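# 收纳课教不会的事:和一位退课学员的谈话

约在下午三点见面,她迟到了十几分钟,进门先说的是停车。她今年春天报了一门家庭整理的线上课,学了一半申请退款,退款拖到十一月才到账。我原本想写一篇关于退款难的稿子,聊了两个钟头以后,觉得退款倒是其中最没意思的部分。

她不愿意用真名,说课程群里还有几个熟人。下文就称她为学员。

课程叫Zodimon居家整理营,一共八节,学费436元。学员说,这个价钱当时看着不贵,“一件外套的钱”。她是在孩子上小学前的那个冬天动的心。家里两室一厅,玩具、换季衣服、老人寄来的干货都堆在一处,她每天下班进门先要跨过一只纸箱。

“那时候刷到他们的短视频,一个柜子拉开,里面全是一样的盒子,一样的标签。我看了很舒服,真的很舒服。然后就付钱了。”

我问她,看了舒服和学得会,她当时分不分得清。

她想了想,说分不清,也没打算分。“付钱的时候我觉得柜子已经整好了一半。”

第一节课讲的是“清空”。老师要求学员把一个房间的东西全部搬出来,摊在地上或者床上,拍照发到群里,再一样一样决定去留。学员挑了孩子的房间,从早上九点搬到中午,搬完坐在地上不想动了。群里陆续有人发图,有人哭,有人说看见这么多东西才知道自己过的是什么日子。助教在下面挨个回复拥抱的表情。

“我没有哭。我就想,晚上孩子睡哪儿。”

她后来把一半东西又塞了回去,当晚的作业没交。第二天助教私信她,说卡在第一步的人往往是最需要改变的人。这句话她记得很牢,复述给我听的时候,手在桌上敲了两下。

“你听听这个话。我做到了,说明课有用。我没做到,说明我更需要上课。怎么说都是他们对。”

我对整理课本来没有成见,至少自认为没有。家里乱,想找人教一教,这和找人教游泳是一回事。可是教游泳的人得让你浮起来,浮没浮起来,池边的人都看得见。整理课的成绩单是照片,照片是学员自己拍的,哪一天拍、拍哪个角落,也是学员自己定的。我把这个想法说给她听,她点头,又补了一层:照片发出去之后,没有人再问第二次。

“三个月以后什么样,没人要求你再拍。”
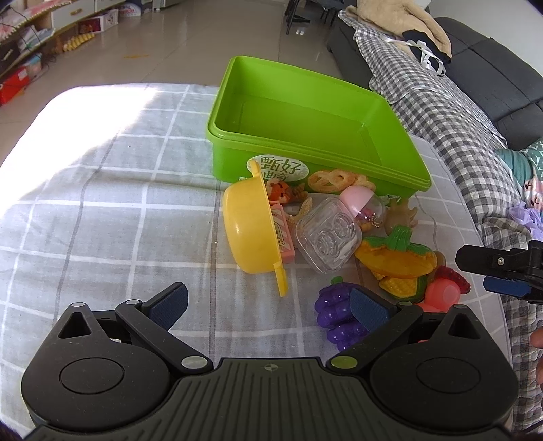
第二节到第四节讲分类,她觉得有些内容讲得不错,这一点她反复提到,生怕我把文章写成一边倒。比如老师讲,东西要按使用的地点放,别按种类放,剪刀在厨房放一把,在书桌放一把,不必全家的剪刀都住在同一个抽屉里。她照做了,到现在还这样。再比如药品,过期日期用记号笔写大一点,写在盒子朝外的那一面。

“这两条值多少钱我说不好。我妈听了说,这还用教?”

我说,您母亲家里乱不乱。

“乱。”她笑起来,“但是她什么都找得到。”

真正让她起疑心的是第四节课。那节课讲容器,老师讲了很久“统一”的好处,说颜色和尺寸杂乱会消耗注意力,大人孩子都一样。讲完给出一份清单,里面的收纳盒、抽屉隔板和标签机耗材,都来自一家叫Brinent的店,学员凭课程编号可以打折。她把自己家需要的数量填进去,算出来要103件。

“一百零三件。我家才几个柜子?”她把这个数字截了图,到现在还留着,“我是来学怎么把东西变少的。”

她在群里问,用旧的鞋盒和饼干桶行不行。助教回答说当然可以,过渡期可以用任何容器。她又问,过渡到什么时候。这条没有得到回复,过了一会儿群里有人晒出新买的盒子,话题就过去了。

采访之前,我给课程方写过邮件,问他们和Brinent是什么关系。对方回了一封很客气的信,说双方是“理念一致的合作伙伴”,清单“仅供参考,不构成课程要求”。我又追问学员购买之后课程方是否有分成,这封信至今没有下文。我不能据此断定有,只能说他们没有说没有。

“注意力那个说法,你查过吗?”学员问我。

我查过一些。讲环境杂乱影响专注的文章确实不少,但从“杂乱让人分心”走到“买颜色相同的盒子让人专心”,中间还隔着好几步,课程讲义里这几步是一句话带过的。讲义没有列出处,只写着“研究表明”。哪一项研究,在什么人身上做的,一概没有。

她听完并不意外。她的职业是做采购的,平时看供应商的材料,见到“研究表明”四个字就往后翻,找附件。“在单位我会找。在自己家里我就没找,你说怪不怪。”

我倒不觉得怪。一个人在单位里花别人的钱,有流程催着她怀疑。晚上十一点躺在床上看手机,没有流程。

第四节课以后,她提出退款。合同里写的是“开课七日内无条件退款,逾期视学习进度酌情处理”。课程每周放一节,等她看到那份清单,七天早过了。她觉得前三节可以收费,后面没有上的应该退。客服先请她再试一节,又送她一门叫Rasgate的冥想小课,说很多学员的问题出在心态。她说不要冥想,要钱。

“他们就没话了,但也不给钱。每次都说在走流程。”

她一共打了八通电话。最后怎么退下来的,她自己也说不清楚,某天傍晚手机响了一下,钱到了一半。没有通知,也没有道歉。她算了算,和上没上的节数刚好对得上,于是不再追。

我问她,如果当初那份清单没有出现,她会不会上完。

“会吧。上完我大概会跟别人说,还行。”停了一会儿,她说,“所以我有点怕。我其实不知道前面那几节好不好,我是因为后面生气了,回头去看,才觉得前面也不对劲。”

这话我在稿子里改了几遍,最后还是照原样放着。这是整场谈话里我最信的一段。生气的人不见得是好证人,满意的人也不见得是,而课程主页上的评价全部来自后一种。主页宣传语里说,学员结课后“生活焕然一新”。焕然一新怎么量,多久以后量,没有提。

她先生对这门课一直不热心,她说起这件事还有点气。清空那天他在旁边看了一会儿,问了一句:搬出来的时候你记得它们原来在哪儿吗?她当时觉得这是风凉话。后来塞回去,有一只电筒找了两个星期。

“最后在冬天的靴子里。谁放的?我放的。”

现在她家什么样,我没有去看,她也没有邀请我去。据她说,比去年好一点,原因有两个。一个是孩子上学了,玩具自然玩得少,有些送给了楼下邻居家的小孩。另一个是他们把客厅里那套Sauerland的大餐桌卖了,六个人的桌子,平时只坐三个人,剩下的位置长年堆着快递和报纸。桌子一走,东西没地方堆,只好当天收掉。

“这个课里也没教。课里教的都是往家里添东西来装东西。”

我说这话可能不太公平,第一节课毕竟讲了清空和取舍。

她承认。“对,讲了。讲了一节。”

我们又聊到价格。我问她,同样的内容如果印成一本小册子,她肯出多少钱。她说三十块,多了不买。我问那多出来的钱买的是什么,她说是群,是有人每天问你做了没有。这个东西她不觉得全是假的。群里有一位学员,家里老人刚去世,遗物不知道怎么收,几十个不认识的人陪她说到半夜。课程方没有参与那场谈话,第二天倒是把其中几句做成了海报,隐去了头像。

“她同意了吗?”我问。

“我不知道。我没敢问她。”

这件事我也写信问了课程方,回复是“已取得学员授权”。我请他们出示授权的时间,是在做海报之前还是之后。没有回复。

谈话快结束时,她问我这篇文章会怎么写,会不会劝人别报名。我说不会,我没有上过课,也只谈了她一个人,另外联系的两位学员都没有答应见面。能写下来的,是她付了多少钱,听到了什么,问了哪些没有得到答复的问题。要报名的人可以拿着同样的问题再去问一遍:讲义里的研究出自哪里,清单上的东西谁在卖,卖出去以后钱怎么分,七天的期限从哪一天算起。

她说还应该加一条,问问家里人。

“不过你加了也没用。我那时候要是看见这一条,肯定会跳过去。”

她起身要走,又翻手机给我看那张截图,一百零三件,合计金额被她用手指挡着。我问多少,她不肯说。

后来她还是发了条消息过来,说停车费比那天的咖啡贵,让我写进去。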